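Würfel aufräumen — so bleibt der Spieltisch übersichtlich

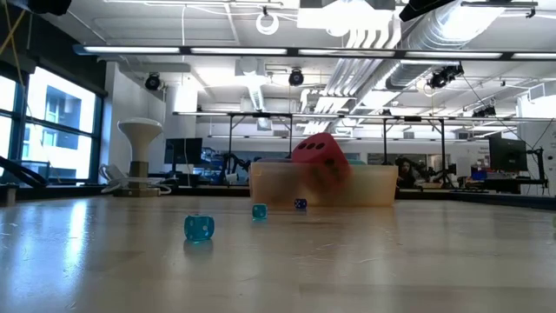
Roter Schaumstoffwürfel, drei kleine Würfel und die orangefarbene Kunststoffbox

Ich spiele für mein Leben gern, aber das Einsammeln danach war bei mir jahrelang ein Trauerspiel! Unters Sofa gerollt, in der Besteckschublade gelandet, einmal sogar im Staubsauger. Inzwischen habe ich ein paar Gewohnheiten, die wirklich helfen.

Nehmt eine niedrige, breite Box statt einer hohen Dose. Da wirft man auch vom anderen Tischende noch was rein (meistens jedenfalls), und man muss nicht mit den Fingern am Boden herumfischen. Durchscheinender Kunststoff ist mir am liebsten, da sehe ich gleich, ob noch etwas drin ist. Meine Box hat bei Skokley nicht viel gekostet und hält schon seit November.

Große Schaumstoffwürfel kommen bei mir zuletzt hinein, sonst liegen die kleinen darunter und man wühlt ewig. Apropos Schaumstoff: bitte nicht in die Spülmaschine! Lauwarmes Wasser, ein Tropfen Spülmittel, gut ausdrücken und über Nacht auf einem Handtuch trocknen lassen. Die harten Würfel wische ich nur mit einem feuchten Tuch ab — Scheuermilch macht durchsichtige Würfel ganz schnell blind.

Auf glatten Tischplatten rutscht und klappert alles ziemlich. Ein Stück Filz unter der Box wirkt Wunder, und wer abends spielt, während die Kinder schlafen, legt gleich noch ein Geschirrtuch hinein. Dunkle Miniwürfel bekommen bei mir ein eigenes Säckchen, die finde ich auf dem Teppich sonst nie wieder.

Und wo lasst ihr eure Würfel? Schreibt es mir gern in die Kommentare!

200 Mal geteilt | 11 Kommentare
© Haushaltsecke Limon | Kontakt | Nach oben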